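Folding cloths: does the way you fold change how long it takes to put them away?
4 min read

Report by Oana Pascu, group Olluden

Aim. Find a fold for cleaning cloths that stacks well and doesn't fall over in the cupboard. Started in June, wanted to do bedsheets as well but ran out of time.

Materials. 12 cloths, mixed. Microfibre towels from Wodia, plus some older dark ones with frayed edges that came out of the Nivlow cupboard. One white table. Stopwatch on phone.

Method. Two folds tested. Fold A is in half, then in half again. Fold B is thirds, then in half, so the loose edge ends up inside. Each cloth folded 4 times each way, same person all the way through (me). Then stacked, carried to the shelf and left for 6 hours. Stack scored as standing, leaning or fallen.

The frayed ones were a pain from the start. Threads stick out whatever you do, and the edges don't line up so you never quite know were the corner is. Put them at the bottom with a fluffy one folded on top, looks tidier and the pile is softer to pick up. 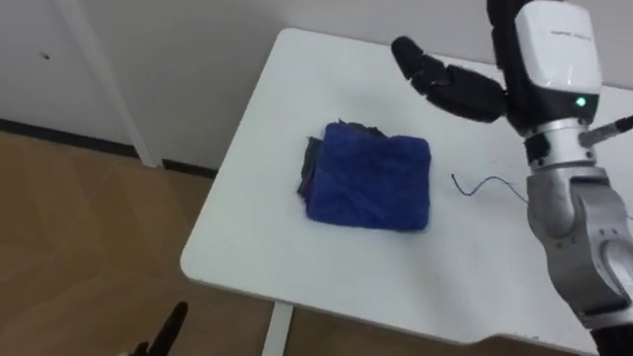

Which fold should you use if the cloths are all different sizes?

Thirds, then in half. Fold to the width of the shelf and forget about the width of the cloth, the small ones just come out a bit thinner.

Results. Fold A quicker every time. Fold B slower but the stacks stayed up, only one leaning and that was the tallest. Fold A fell twice, both times with microfibre on microfibre, which I didnt expect as they grip each other. Possibly trapped air. Pressing the pile flat with both hands first seemed to help but I only tried it at the end so no proper data.

Problems. Only one folder, so I got faster as I went on and A was always done first. Should have swapped the order. Srisuk method (rolling) not tested, see plan.

Next. Rolling. Bigger towels. Someone else folding.

Last updated: June

Comments (3)

tamsin_b: we roll ours and they unroll the second you take one out, dont bother

Greyling: did you wash them between tests? new microfibre is much more slippy

Oana: no, same cloths straight through. will add that to problems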